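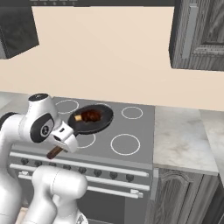
Stuart thinks the grip force is the wrong place to look and that I should check the payload entry first, before touching anything on the fingers. He left that in the log overnight, with two exclamation marks, so I figured I'd better start there!

7/21/23, sim bench, Pindis cell (the kitchen one)

Okay, so Stuart was right, or half right. The payload for the tool is still set to the bare gripper, and the arm has been carrying the frying pan by its wooden handle this whole time as if it weighed nothing. With the pan held out over the stove, all that mass is way out past the fingers and the wrist has to fight it. I went back through the saved configs and the entry hasn't been touched since February, when Bianka swapped the gripper model. My fault as much as hers, I reviewed that change.

Put in a proper mass and moved the center of mass out toward the pan. Reran the hold pose, pan over the cooktop with the food in it. Droop at the rim is much smaller. Still some tilt, though, and I don't love it, because the little yellow cube is sitting close to the wall of the pan and the meat lump is a lot bigger than it is, so anything that starts sliding is going to shove it.

Next thing was the fingers. Contact friction on the handle was the default from the Tóth library, which is fine for blocks and hopeless for a wooden handle being twisted. Bumped it up, saved as a separate material so I don't wreck everyone else's scenes (Danica, I did remember this time). Then closed the gripper on the handle and let it sit for 635 steps with no arm motion at all. Handle rotated a tiny bit in the first stretch and then stayed put. Good enough for now.

Ran the full batch after lunch, 365 episodes, same seeds as last time. Dropped pans went from 83 to 2. Both of the leftovers are the same failure: the arm comes in low, the pan bottom clips the cooktop, and the handle gets levered right out of the fingers. So that's a path problem and has nothing to do with the grip. I tried raising the approach waypoint by hand for one of them and it went through clean, but I haven't changed it in the shared file.

Stuff I noticed along the way and did not fix:

The wrist joint gets pretty close to its soft limit when the pan goes to the back of the stove. No warnings thrown, but there's not much room left. Might be worth shifting the base a hair. Ľubomír set the base position originally so I'd like him to look before anybody moves it.

Collision mesh on the pan is one convex lump! Which means the food is resting on some patch Štefánia added by hand underneath it. It works, I have no idea how, and I'm leaving it alone until she's back.

The Trotileo viewer still freezes if you scrub backwards while the batch is running. Just don't scrub backwards.

Files are in the usual folder, config is the one ending in payload_b. Old one is kept next to it. If you pull the new one, restart the controller too, it only reads the tool entry at startup and I lost a good chunk of the morning to that before it clicked.

Tomorrow: approach waypoint, then the same batch again with the back burners only. Stuart, you get one free coffee for the payload thing, but the friction was mine.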